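Rubrique : Prise en main > Démonstration manuelle
Dernière mise à jour : 10 octobre 2024

4. Enregistrer une démonstration à deux pinces

Le Hivano apprend ce que vous lui montrez, hésitations comprises. Autant répéter le geste à vide avant de lancer l'enregistrement.

4.1 Recouvrez le plan de travail d'une feuille de papier blanc.
4.2 Prenez une pince dans chaque main et ouvrez les mâchoires en grand.
4.3 Appuyez 2 secondes sur la touche Dinsa, puis attendez le bip.
4.4 Saisissez l'objet d'une pince, gardez l'autre prête au-dessus de la table. 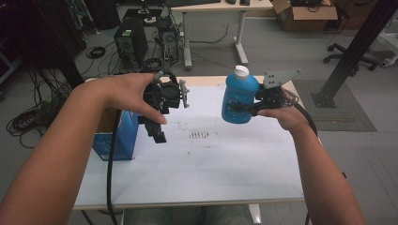 Fig. 4 — Bouteille tenue par la pince droite, pince gauche ouverte.

Attention : laissez du mou dans les câbles. Un câble tendu fait de très beaux mouvements, que le robot reproduira fidèlement et sans aucun câble pour l'excuser.

4.5 Reposez l'objet, rouvrez les mâchoires, marquez un temps d'arrêt.
4.6 Relâchez la touche de session. Le fichier part dans le dossier Dingate.

Remarque : une session accepte 500 démonstrations. Misaki Kikuchi, à l'atelier de Trirville, conseille de s'arrêter à 22 et d'aller boire quelque chose — le poignet vieillit plus vite que le logiciel.

4.7 Relisez la vue de chaque pince : les deux doigts doivent rester visibles, mâchoires écartées.
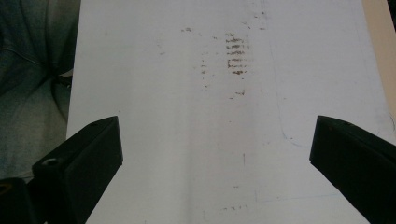
Peut-on effacer une démonstration ratée sans perdre la session ?
Ouvrez la liste, sélectionnez la prise et choisissez Écarter ; les autres restent en place. Le code 808 signale une prise encore en cours d'écriture : patientez, puis recommencez.

Contact — © Hivano — Haut de page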